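Search this site: Enter keywords

Onside Publishes Good-Practice Rules for Hand-Held Gripper Work in Homes

27 November 2022

Onside has released a set of good-practice rules for people who record household tasks with hand-held grippers. The 14-page text applies to all recording carried out under its Drasovska program, which covers folding, bed making and tidying in private homes.

The rules were drafted after a review of 2410 recordings from 52 homes. Reviewers found that operators differed widely in how they started a task, how hard they pulled on fabric and what they did when a grip failed.

Under the new text, cloth must be taken at a corner or edge wherever possible. Operators are to keep their free hand away from the fabric. When two grippers are used on one item, both operators must agree on who moves first. A dropped item stays in the recording, and the task continues from that point. Residents must give written consent for each room, and they may withdraw it for 17 days after the visit.

"The same task should be done to the same standard in every home," said Hwa-young Maeng, who led the drafting group. "Operators asked us for clear wording – we have tried to provide it."

Funitz and Illés, which supply operators to the program, will apply the rules to new visits at once. Earlier recordings will be kept and labeled separately.

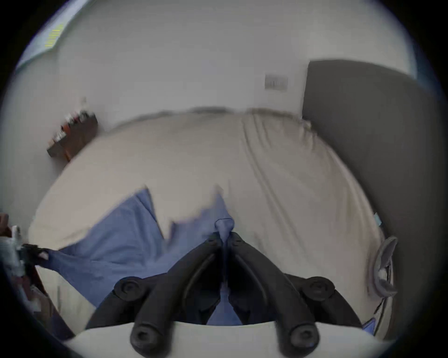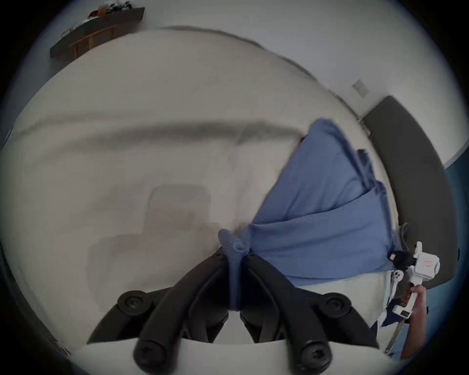

Blue cloth held between gripper fingers over a bed with a pale sheet.

Shares: 14
Comments (2)

bedside_ops
Does the consent rule cover hallways, or only rooms where a task is done?

R. from Illés
Glad to see the dropped item rule in writing. We had three versions of it on our team.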